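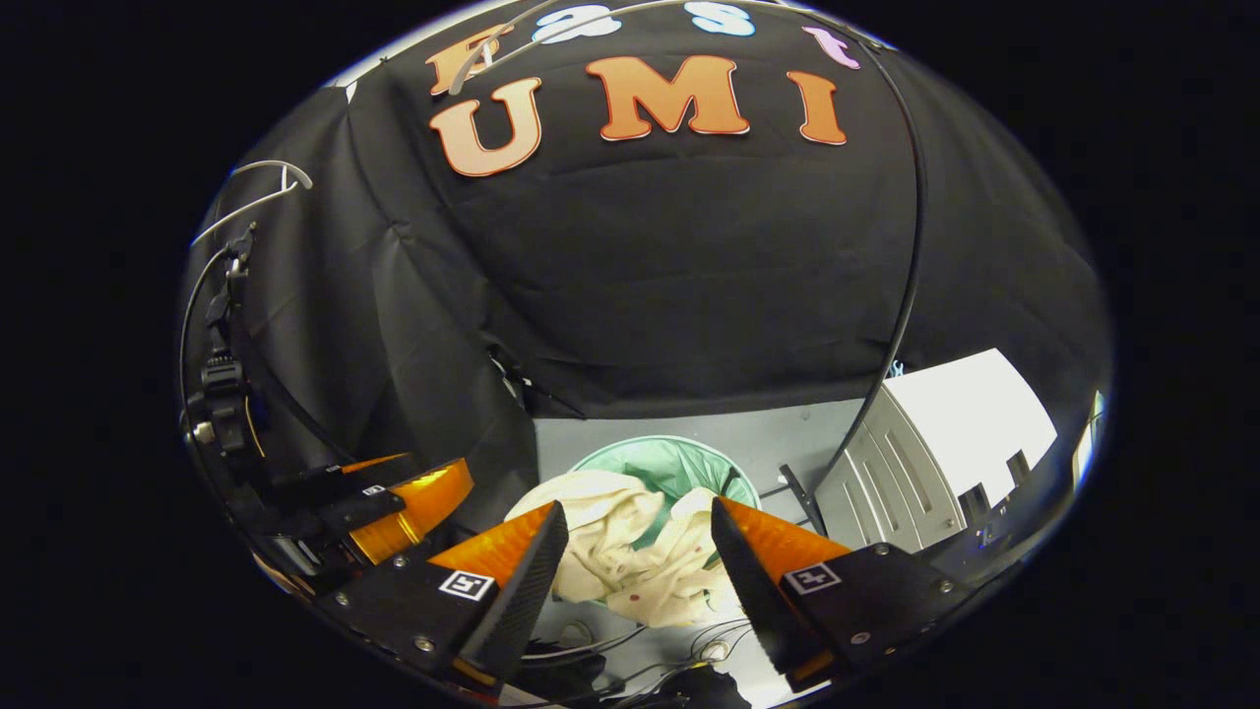

Anikó Oláh asked whether the soft pads would hold up over a full session with fabric, and whether a buyer would have to replace the whole finger when one wore down. The pad is a separate part in the Cinaleck Hand-Held Gripper Kit and is ordered on its own. Questions of this kind were received throughout the review period, and the gallery has been prepared in part to answer them.

Pale dotted cloth in a round green container, with the orange pads open on either side. The square marker beside each pad is used to determine how far the fingers are apart.

About the kit
The Cinaleck kit is offered by Custon to laboratories and training centers that wish to record manual tasks for later use with robot arms. Each kit contains 2 grippers, a set of spare pads, mounting screws and a printed setup guide. The pads are rated by the manufacturer for 2000 closures — heavier use will shorten this figure. Institutions may borrow a kit for evaluation before placing an order.

Cloth handling remains the task most often requested by evaluating institutions. Loose folds change shape with every grasp, and operators are advised to approach slowly and to keep both markers in view of the camera.

Evaluation requests received by 21st March will be considered for the first loan period. A second period will open in August. Requests should be addressed to Kristóf Antal and should quote catalog number 1912.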